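Two Grippers and an Office Chair: Ileana Bucur on the Jekix Hand Kit

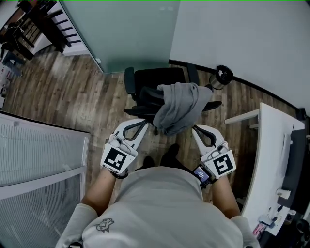

Marked grippers in both hands, facing a chair with a gray cloth over its back.

Ileana Bucur had been using the Jekix kit for two months when we spoke, and she still talks about it like someone who opened the box that morning. She runs data collection at Stosa, a small outfit that teaches robots to do chores, and I had asked her for an honest user's view.

"The first thing I tell people is to pick them up," she said. "You hold one in each hand, you squeeze, the fingers close, and after five minutes you stop thinking about them. You're just folding a towel - with slightly silly hands!"

Before this, her team recorded everything by steering a pair of robot arms from a desk. It was slow, and the arms never left the lab. With the handhelds, she can try a task in the kitchen, a hallway or the corner of an office.

I asked about the square black-and-white markers, one pattern for the left gripper and another for the right. Bucur said the software uses them to keep track of where each hand is. "If your sleeve drops over one, you lose that stretch. We learned to wear short sleeves pretty fast."

By April the team had saved 3,513 recordings, and 2,019 of them involved cloth. Cloth is her favorite subject. "A cup is a cup. A sweatshirt on the back of a chair is a different shape every single time, and you have to reach for it in a different way. I could talk about that all afternoon."

Her colleague Safta Marinescu joined us halfway through with a few complaints. The straps come in one size, and she finds them loose. The setup guide skips a step in the pairing section, so her first evening with the kit went to swapping left and right until the software agreed with her. "And your forearms get tired," she said. "Take the breaks. I didn't, and I felt it on the stairs the next day - don't ask me how."

Both would still buy it again. Marinescu likes the curved fingers best, especially for pinching up an edge of fabric, and has asked Jekix for a narrower pair to use on buttons and zippers. Bucur wants a lighter grip and a better way to sort recordings after a long session.

"I have a list," she said. "Socks are next."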